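From: Dehua Deng
To: sim-manipulation list
Subject: Re: random textures and grasp success

Ursina Nägeli wrote:
> We trained on 3000 simulated episodes with plain gray walls and floor,
> and the policy falls apart when we change the background. Did you
> randomize textures in the Jistbridge runs, or only object poses? And
> do you feed all the cameras to the network or just the overhead one?

Hi Ursina,

Both. Every episode draws a new texture for the room, and clutter on the table is drawn from the same pool as the targets. One head view and the two gripper views go in, each with its own encoder. From the cobblestone set: 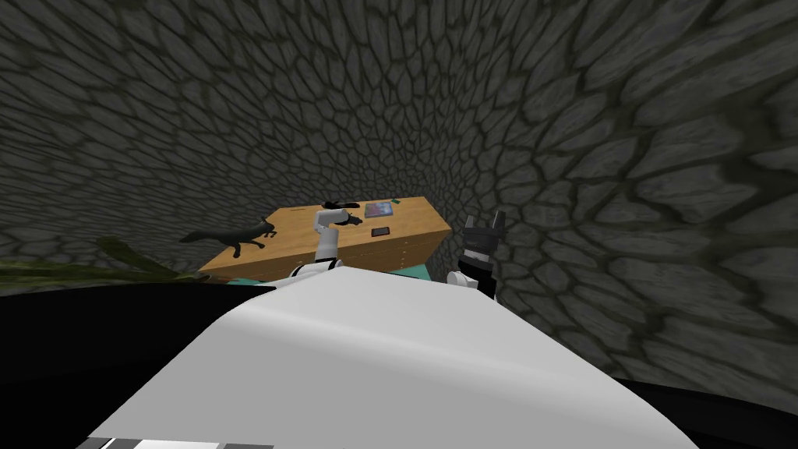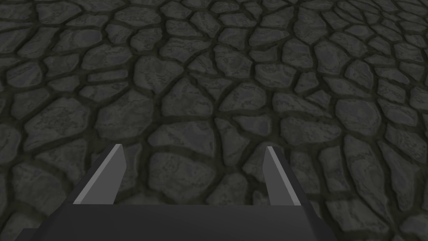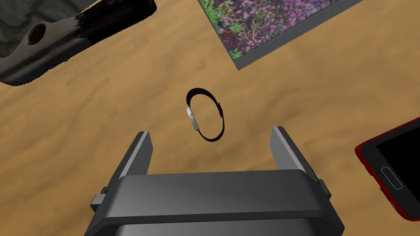 We started with 400 episodes per texture and saw almost no gain over plain gray. Going to 50 textures with fewer episodes each helped a lot more, so I would spend your budget there first. Object poses alone did very little for us.

One thing to check is how you handle a gripper view with no object in it. Verena Thaler found that our first policy reacted to stone patterns as if they were targets. She now drops that view at random during training, one step in 4, and the false closes mostly went away. The fix is in the Sosberg branch.

I can send the config files if you want them. Domenica Marti is rerunning the baseline in June with new seeds, so treat the current results as preliminary.

Dehua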